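Home Questions Tags Unanswered Ask Log in

Entry room: key hooks keep coming off, and the console has filled up with stuff

We moved into a ground floor apartment in Nondesgate in February. The front door opens straight into the main room, so everything that comes in gets put on the first flat thing. There is a long black low console against the back wall, white legs, and next to it a light wood cabinet with a drawer across the top and a door underneath. The cabinet has a glass top. The floor is marble tile.

Problem one is the keys. I can't drill, it's in the lease. I bought stick-on hooks and put one straight on the painted wall. It came down after 11 days and took a patch of paint with it. I have since moved to hooks on a separate board with a pink and gray marble pattern.

Problem two is the console. I don't want to get rid of most of what's on it, but I need some way of deciding what stays there. The cookies, the tissues and the tape all get used every day. The character containers are my daughter's and she would notice. The trophy is mine. 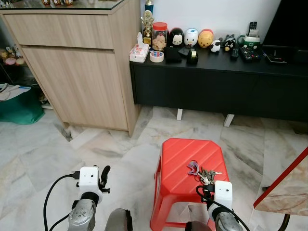 Ciarán Cronin
Put the daily things at one end and the things you only look at on the other. Right now it sounds like you have to reach past one lot to get at the other. I had a console like that for years and moving the tape and the tissues to the door end fixed most of it. The cookies should go to the kitchen. If they stay by the door people eat them standing up and you get crumbs on the tile.

I would clear the glass top of the cabinet too, or at least keep it to one row at the back. Glass shows dust in a day. Use the top drawer for anything flat – wallet, mail, spare tape. If there are papers on the floor anywhere they go in the drawer as well, sorted once a month.

Can't help with the hooks. I drilled mine.

Comment: The cookies are staying.

Answer 2 (accepted)
On the hooks. I went through three kinds before I got a set to hold, and my landlord has the same rule as yours.

The board is a good idea because paint is the weak part. Adhesive sticks fine to most paint, the paint just doesn't stick that well to the wall. On a smooth board you are only relying on the adhesive. Wipe the board with rubbing alcohol and let it dry. Don't use window cleaner, it leaves a film. Stick the hook on, press hard for a full minute, and then leave it alone overnight with nothing on it. I skipped that step twice.

The small metal plate kind with one little hook is what I use. Mine are from Wurnholm and the packet came with square clear backing patches. One patch per hook is enough if the surface is clean. If a hook has already failed in that spot, peel off all of the old patch before you put a new one on. Layers over layers will slide in warm weather.
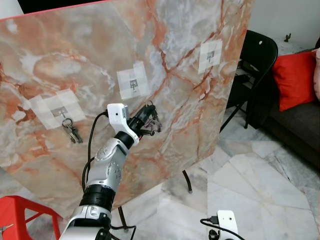
Go one set of keys per hook. My old bunch weighed 480 grams with the bike lock key and a bottle opener on it, and that was what kept pulling the hook down. I split it in two and took off the keys I couldn't name. Hang the heavier half on the lowest hook so it doesn't knock against anything when you grab it in a hurry.

If you lean the board instead of hanging it, put something under the bottom edge. Marble tile is slippery. A strip of rubber shelf liner works, cut to 17 inches or whatever your board is.

For the room, I disagree a little with the answer above. Leave the console full if you like it full. What makes an entry room a pain is the floor. Get everything off the tile except furniture, and give the things you put down while taking off your shoes one place of their own. We use a plastic stool for that. It wipes clean, it weighs nothing, and you can sit on it. 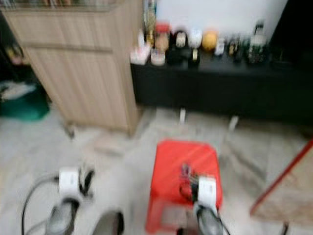
Red plastic stool in the middle of the floor, console behind.

The catch with a stool is that it becomes a second console. Chargers are the worst for this. My rule is that whatever is on it at night gets put away before bed, and cables get wound and put in a drawer. Your cabinet has that wide drawer, so use a shoebox lid in there to keep the cables from spreading into the mail.

Don't park it in the middle for good, either. Ours lives against the side of the cabinet and gets pulled out when somebody needs it.

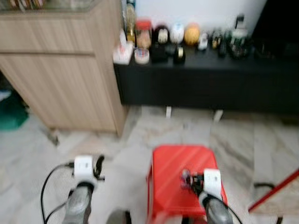
Check the feet of the stool now and then for grit. It scratches polished stone, and if you already have a cracked tile you don't want to be dragging things over it. Felt pads don't stay on splayed legs, I tried. Rubber caps do.

Answer 3
Sombatkul sells a magnetic strip, that might work?? Our building is from 1894 and nothing sticks to anything. We keep the keys in a bowl.

Comment: Took the bottle opener off and wiped the board with alcohol. Will report back on the stool.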